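[sim-manip] Re: texture randomization and the grasp head numbers

From: Milagros Arango
Date: 24 March 2023
To: sim-manip list

Gemechu, list,

Sorry for the slow answer, was on deadline all week. Replying inline-ish, most of it is below the quote.

Gemechu Belay wrote:
> I read the Rellura write-up from February twice and I still don't
> get where the gain comes from. You swap wall, floor and furniture
> textures every episode, fine, lots of people do that. But you
> also say the wrist view gets its own loss weight. Which of the two
> is doing the work? And did you try it on anything thinner than the
> mugs in the Galto set? A mug is forgiving. I would like to see the
> same policy on a laptop or a book before I change our pipeline.
>
> Also, is the 389 in your table episodes or grasps?
>
> Gemechu

Last one first: episodes. Table header is wrong in the pdf, will fix.

Which of the two: mostly the wrist weight. We ran the ablation after the write-up, should of been in there. Textures alone, training still fine, but the policy drifts the moment the object fills the wrist view. Wrist weight alone, holds up until the walls change. Both together is the only setup I'd ship. Weight is 2, we did not tune it much. Tried 6, it got jumpy on approach and ignored the head view, dropped it.

And yes, we moved off mugs. The laptop task is in the new Paucar rooms, same policy code, no changes except the object list. Head view and wrist view:
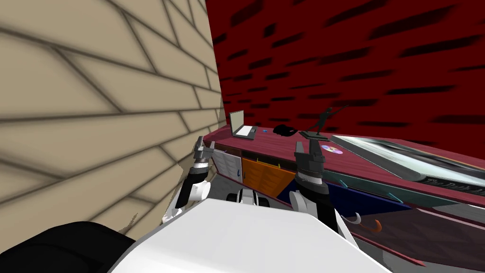
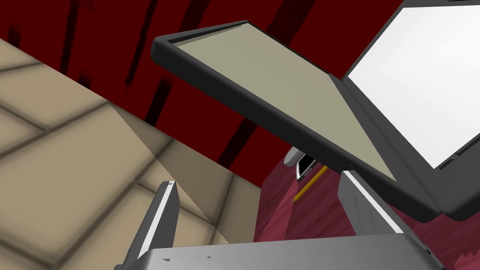
The wrist view is what makes thin objects hard and I think it answers your question better than the table does. A mug sits between the fingers with background on both sides, so the network has an outline to work with. With a laptop there's much less of that. In the wrist render the pale underside of the base goes right across the middle, flat beige with a dark rim, and if you only had that patch you could not say which way the hinge was. The rim is the useful part. When we blur it out in the input the grasp head's confidence drops straight away, when we blur the wall behind nothing much happens, as it should be. Note also the floor tiles are a beige-tan not far off the base panel color. Textures are drawn at random so you get these near matches, and I'd keep them in. We had a filter that threw out low contrast draws and the policy was worse for it on the held out rooms.

Head view has the opposite problem. The laptop is small over there at the left end of the desk and there's a lot of other stuff competing, the figurine for one stands up higher and has a nice clean silhouette. Early checkpoints went for tall things regardless of the instruction. The fix was boring, more clutter in training, target chosen at random from whatever is on the desk.

What I would not claim: that any of this transfers to hardware. We have no real robot numbers for the laptop task. Flositz has offered us arm time but we need the calibration sorted first, and their gripper has a different finger shape anyway. So please don't cite it as a transfer result, somebody already did for the mugs.

Practical stuff if you do try it:

- resample textures per episode, not per step. Per step looks clever and wrecks the temporal encoder
- keep lighting seperate from texture in the config, otherwise you can't ablate them
- 20 seeds for the held out rooms. Fewer and the ordering of the ablation rows flips around
- crop augmentation on head view only. On wrist view it cuts away the rim and you lose the thing you need
- stretch artifacts on near walls are ok, leave them. The brick on the left in the head view is blown up very large from being so close and it does no harm that we can measure

Book task: partly. Closed book flat on the desk is still bad. The fingers come in at desk height and push it along. I suspect we need a slide-to-edge step first and the current action space makes that awkward. If anyone on the list has a demo set for that with both grippers I would take it in any format.

Configs are on the branch called laptop-wrist, the readme is out of date, ignore the part about depth. We dropped depth. If the renderer complains about a missing material it's the desk top one, copy it over from the old Galto folder.

Gemechu, can you send me your loss curves from the mug runs? Yours flattened earlier then ours and I want to compare the schedule before I blame the data.

Milagros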